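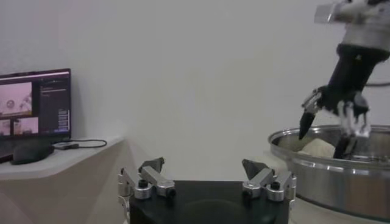
Issue 42

Home | Galleries | Equipment | Methods | Archive

Steaming buns on a small electric pot
February. By Elspeth Lindsay

This gallery covers the plain white bun, steamed in one layer. The dough is 500 g of white flour with dried yeast, a little sugar and warm water, proved until doubled and then divided by weight. Corrado Farina supplied the dough figures and the proving times.

The pot has a stainless steel steaming section over a cream-white electric base. Round holes in the tray let the steam rise, with a few larger raised ones at the centre. Fill with 200 ml of cold water for a single batch. More than that may boil up through the holes and mark the undersides.
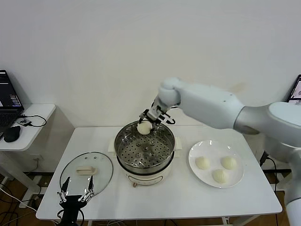 Spacing matters more than the number of buns. Leave a finger's width between them and the same to the wall of the pot, as the dough spreads before it sets. Greased paper squares stop sticking but should be cut smaller than the bun so the holes stay open.

Steaming time is 24 minutes from cold. Switch off and leave the lid on for a further five, then tilt it away from you. Lifting it early lets the tops wrinkle. Buns keep for two days in a closed tin and can be steamed again from cold for eight minutes. 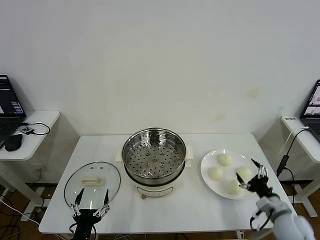 Glass lid, steamer pot and a plate with four buns.

Next gallery: Moffat loaf tins
Contact the editor | Copyright Petineck Kitchen Notes | Back to top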